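Our little team at Lultomley spent most of July arguing about rules, and I'm glad we did! Henok Adugna wrote the first draft, which had 38 of them (far too many to remember), and we got it down to 11. 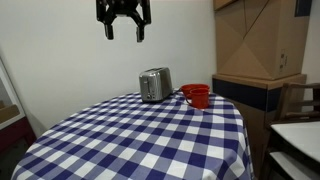 Figure 1. Gripper open above the table, with the toaster and red cups.

Rule four says the fingers stay open and well clear of the cloth until the person at the stop button says "ready" – out loud, every time.

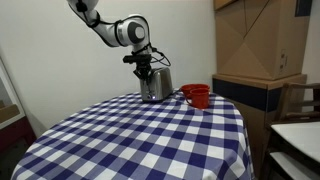

Tsion Tufa would like a separate rule for cables, and we hope to add it to the next version.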